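测压管里的水位，什么时候才算数

Skavbridge 一带的地下水观测网建在一片填高过的河漫滩上，表层是人工填土，往下是软黏土，再往下才是含水砂层。负责这张网的水文工程师在 Gistance 工作，管数据，也管井。她同意谈一谈观测数据的质量问题，条件是不署名。谈话从一个很基础的问题开始：一根管子里的水面高度，在什么情况下可以当作地下水位来用。

“多数时候可以，”她说，“但这个‘多数时候’要靠人去确认。管子里的水面只说明滤管那一段的水头。滤管开在砂层，读到的是砂层的水头；开在黏土里，读到的是几天以前黏土的水头，也可能是几周以前的。报表上这两种数都写成‘地下水位’，单位一样，小数位数也一样。” 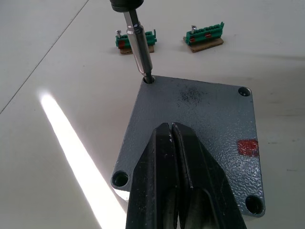

文／祁砚秋

她把误差分成几类来讲，顺序大致和水进入数据库的顺序一致：先是地层到管子，再是管子到探头，然后是探头到数值，最后是数值到高程。

地层到管子这一段，她最在意滞后。敞口测压管要反映水头变化，必须有一定体积的水流进或流出管子。管径越大，需要的水越多；地层渗透性越低，水来得越慢。“砂层里装粗一点的管子没什么关系。黏土里装粗管，等于给信号加了一个低通滤波器，截止频率还不知道。雨下完两天，管子里才开始涨，有人就据此写入渗需要两天。入渗需要多久，那份数据里根本没有。”

网内共有 200 口观测井，其中 51 口的滤管位于黏土层。早年施工时所有井用的是同一种管材，没有按地层区分。她接手后对黏土层的井逐口做了微水试验，用的是最普通的办法：放一根已知体积的实心棒下去，记录水位恢复的过程，按 Hvorslev 方法求基本时滞。

“试验本身没有难度，难在等。砂层的井恢复得很快，黏土里的井要隔天再来。以前有人等不及，把前面一小段曲线外推到底。前一小段往往受滤料的影响，滤料比原状土透水得多，外推出来的时滞就偏小。看上去这口井反应灵敏，灵敏的只有滤料。”

时滞算出来之后，黏土层的井在数据库里多了一个字段。凡是时滞超过数据采样间隔若干倍的井，不再参与逐时分析，只进月均值。有几口井后来改装了封闭式的振弦渗压计，探头直接埋在土里，不再依靠管内水体平衡。她对改装的态度比较保留：埋进去的探头取不出来，零点漂移只能推算，无法检验。“敞口管慢，可是你随时能拿水位计下去量一次。埋入式的快，从此你只能相信它。两种都留着，让它们互相看着。”

止水是另一个来源。钻孔与管壁之间的环形空间要用膨润土封住，封得不好，不同深度的水就沿着管外串通，滤管读到的是一个混合值。这类井的过程线往往很好看，起伏合理，也跟着降雨走，单独看挑不出毛病。她的判别方法是把同一井组里深浅两口井放在一起比较。本来应当存在的垂向水头差，如果常年接近于零，就要怀疑止水。

“接近于零也可能是真的，所以还得看化学指标。我们测电导率。浅层填土里有建筑垃圾，水的电导率和深层差得很远。深井里如果测到浅层的数，那就没有什么可争的了。”
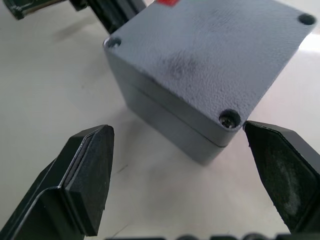

管子到探头这一段，她谈得最多的是大气压。网内大部分井装的是绝对压力式的记录仪，型号统称 Sperling，悬在水面以下，记录水压与大气压之和。要得到水深，必须减去同一时刻的大气压。减法很简单，数据从哪里来则需要规定。

“最早用的是机场的气压，已经换算到海平面了，没人换算回来。于是整张网有一个固定的偏差。固定的偏差还算好办，麻烦的是时间戳。机场的数据跟着夏令时走，我们的记录仪不跟。每年有半年，两列数错开一个小时。气压平稳的时候看不出来，锋面一过，水位上就出现一个尖刺，形状和抽水试验的响应有点像。”

现在网内设了 3 个气压站，一个在 Skavbridge 的泵房，一个在 Prillton 的堤内，另一个在上游的测流断面旁边。所有时间一律用世界协调时，不设夏令时。每口井固定对应其中一个站，对应关系写进元数据，更换时须留记录。气压站之间的差值每月检查，超出限值就送检。

她还提到气压效率。即使补偿做得完全正确，承压含水层的水位仍然会随气压变化：气压升高，井中水面承受全部增量，而含水层中有一部分增量由骨架承担，水便从井里被压回地层，水位下降。这是真实的物理现象，不应当作误差删去，但做长期趋势分析时要把它分离出来。“有的软件里有一个‘气压校正’的勾选框，帮助文件没有说明校正的是哪一种。前一种必须做，后一种要看用途。我们内部规定不许用那个勾选框，两步分开算，各存一列。”

悬挂用的钢丝绳也会进入数据。绳长一旦变化，探头的深度就变了。检修人员把记录仪提上来读数，再放下去，挂钩的位置偏一点，水位曲线上便出现一个台阶。这种台阶容易识别，时间总与检修日志一致。难识别的是缓慢的变化，例如绳子在头几个月里逐渐伸长。她要求新绳先挂重物静置一段时间再用，投用后第一季度加密人工测量。

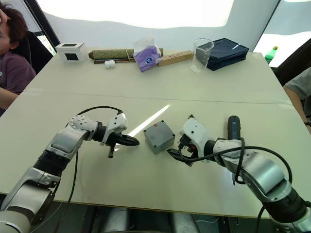 两条机械臂与拼接的白色桌面

谈到人工测量，她的语气没有变化，用词却明显更细。网内每口井每季度人工测一次，测两遍，两遍之差超过限值则测第三遍。测量用的是带刻度的电测水位计，卷尺每年与一把只在室内使用的标准尺比对一次。

“自动记录仪给出的是变化，人工测量给出的是位置。没有人工测量，记录仪的曲线就是悬空的，你知道它涨了多少，不知道它在哪里。有的网为了省钱取消了人工测量，理由是记录仪的精度已经高于卷尺。精度高不高和位置对不对是两件事。”

测点的位置同样有规定。管口未必水平，切割时常常一边高一边低，从不同的边去量，读数就不一样。每口井的管口北侧有一道锉痕，测量以锉痕为准，高程也测在锉痕上。有些井的管口后来因为道路改造被截短，截短的人不知道锉痕的意义，也没有通知任何人。数据里表现为水位突然抬升，随后一直维持在新的高度上。

“有一口井在路肩上，截短了 200 毫米。下一季度的人工测量照常进行，埋深变小了，录入的人照旧拿原来的管口高程去减，得到的水位就高了。然后有人用这个人工值去校正自动记录仪，于是两份数据完全吻合，又都是错的。吻合在这里什么也证明不了，它们用的是同一个管口高程。”

发现的过程也很平常。一次区域等水位线图画出来，那口井周围出现一个小小的隆起，附近没有任何补给来源。起初有人解释为管道渗漏，还提出要开挖。她去现场看了一眼管口，没有锉痕。此后的规定是，找不到锉痕的井一律停止录入，重新测量高程之后再恢复。历史数据按截短日期分段改正，截短日期不确定的时段标为可疑，原值保留。

高程本身也会动。河漫滩上的填土还在固结，软黏土压缩，地面连同护管一起下沉，不同位置下沉的速度不同。滤管坐落在砂层的深井下沉得少，有时管口看上去像是从地里长了出来，浅井则跟着地面一起走。如果全网只在建成时测过一次高程，几年以后，井与井之间的水头差里就掺进了沉降差。在水力坡度很缓的地方，这个量足以改变推算出来的流向。Prillton 堤内就属于这种情况，两期高程复测之间，等水位线转了一个不小的角度，水位过程线本身却没有什么变化。

“那一次我们把旧图撤回了，附了说明。收到说明的单位里，有的问以后是不是还会再撤。会的。地还在沉，图就还会改。”
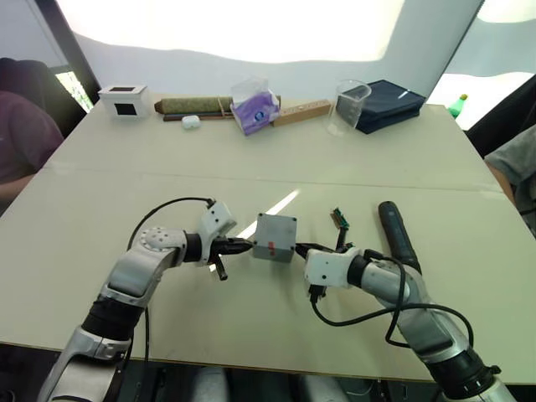 数据入库之前的最后一道工序是元数据核对，她认为这道工序的价值长期被低估。一条水位序列如果没有附带滤管深度、管口高程及其测量日期、记录仪序列号、量程和气压站编号，就不能用于任何跨井比较。序列号尤其容易出错。记录仪在井与井之间调换过，台账没有跟上，校准系数便套到了别的仪器上。她主张标识要做在不打开外壳就能看到的地方，比如上面照片里那只灰色的小盒子，边角是螺丝孔，正面靠下贴着一小块红色标签，拿在手上翻一面就能找到。写在说明书里或者盖子内侧的编号，在现场等于没有。她的检修表因此把“读标识”列在“拆卸”之前，两人各读一遍，读数不一致时当次数据不入库。

校验规则本身她不愿意讲得太细，理由是规则换一个地方就不适用。大体上有几层。第一层是物理限值，水位不能高于管口，也不能低于探头，低于探头时记录仪读到的是空气，扣除气压后接近于零，看起来像一条平稳的低水位。第二层是变化率，按地层分别设定阈值。第三层是邻井比较，同一含水层内的井互为参照。每一层只打标记，不删数，也不自动插补。

“插补要有人签字。机器补出来的数太平滑，后来的人会以为那段时间什么都没有发生。缺测就写缺测，图上断开一截，看着难看，意思是准确的。”

被问到采样间隔，她说多数井用一小时，靠近潮汐河段的井用十分钟。再密没有好处，管子的时滞摆在那里，多出来的点只是在重复前一个点，电池却实实在在地消耗掉了。不过网里有一组井例外，为了估算堤基的渗透系数，要利用潮汐信号在含水层中的衰减和相位滞后，采样必须密一些，时钟也要校准。记录仪的时钟每年会走偏，偏差对水位本身没有影响，对相位的影响却很直接。检修时要把仪器时钟与标准时间的差值记下来，然后再对时，次序不能颠倒。先对了时，差值就没有了，前面整段序列无从改正。

衰减法和滞后法给出的渗透系数往往不一致，她对此不觉得意外。两种算法的前提都是含水层均质、边界垂直、河床没有淤积层，这三条在 Skavbridge 一条也不满足。报告里两个结果都列出，并注明各自的假定，使用者按偏于安全的一侧取值。曾有审查意见要求给出一个“推荐值”，她回复说推荐值取决于要算的是渗漏量还是扬压力，请先说明用途。

最后谈到公开数据。Gistance 每月把校验后的序列放到网上，原始序列另行存档，可以申请调用。申请的人很少，多数下载者只取日均值。她对日均值没有意见，只对日界有意见：按当地时间切，还是按世界协调时切，在潮汐河段得到的结果不同。网页上现在注明了切法，字号很小，她要求过放大，页面模板不允许。

下一轮高程复测的外业定在二月，选在植被最矮的时候，堤顶通视条件较好。路线从上游的基岩水准点起测，闭合到泵房。Prillton 堤内的浅井排在最前面。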